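2019-08-22

Back from the Grestov open day, feet killing me, writing this before I forget it all. Bus there was 18 minutes late so I missed the welcome talk and the coffee. Found the tail end of my group by following the lanyards down a corridor.

The building is on the Presbridge side of the canal, bigger than it looks from the road. 276 visitors signed up according to the girl on the desk, and I believe it, you couldn't get near anything in the first hall. Stood behind a tall man's backpack for most of the Sular demo. That's the one that sorts parcels. Saw the top of an arm going back and forth. People clapped. No idea at what.

Second hall better. Cooler too, they had the big doors open. Pump housings being stacked on a pallet, then a thing that folds cardboard trays, which I could've watched all day. Thwack, thwack, tray. The operator told me it does 800 an hour when it's behaving. It jammed while he was saying so and he opened the guard, pulled out a crumpled one, shut it again, carried on talking. Liked him a lot. Asked what he did before and it was bakery work, same kind of machine but for cake boxes.

Sandwiches at one. Egg or egg. Sat on the steps with a couple from Honorato who are thinking of buying something and wouldn't say what. She had a notebook full of prices, he had a hat. They asked me if I was in the trade and I said retired from the repair bench, and then got twenty questions about their printer.

Then the part I came for. Small room upstairs, 12 of us at a time, and we had to leave bags outside. Mutua Shirima ran it, soft voice, had to lean in to hear over the fan. He's teaching the arm to do computer assembly on a practice board, memory and processor. The board is a printed copy, plain gray, with the slots and the socket raised up on it in the right shapes so they can bash it about and not cry over it. Sensible. I wrecked a real one in my first March on the job and I still remember the look I got.

He said picking up is easy, letting go is hard. A chip wants to be flat and square over the socket and the gripper is holding it by the edges, so any tilt at the fingers is tilt all the way in. I asked about pressure, he said they go gentle and slow it right down for the last bit. Asked could it tell if it was crooked. He said sort of, and laughed, and talked for a while about the camera on the wrist and how shiny metal lids throw the light back at it. Should have written that down properly, I've lost half of it.

He had the wrist camera up on a screen, and said he'd email a picture to anybody who left an adress. Mine was here when I got in. Printed it at once, stuck it in with the last of the glue.

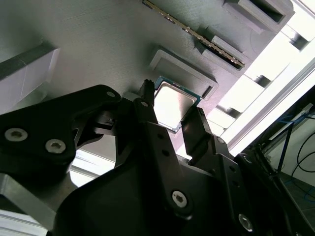 CPU in the fingers, socket just above it. Memory at the top.

Looking at it now I keep going back to the fingers. Little teeth on the end of the left one, I never noticed those in the room. I always did it with thumb and forefinger and held my breath. Want to ask him if the teeth mark the edge of the chip at all, or if he's tried a rubber tip. Will write back tomorow.

Someone's phone went off in the middle and it was the loudest ringtone I ever heard. Mutua just waited. Then a man in the back wanted to know when one of these would be building his PC at home and that ate up the rest of our slot. Didn't get my second question in, the one about bent pins.

Took a leaflet for Dad's neighbor's boy, he's looking at courses. Bus home on time for once. Left my umbrella under the coat rack, I'm nearly sure, the green one. Ring the desk in the morning. Soup, bed.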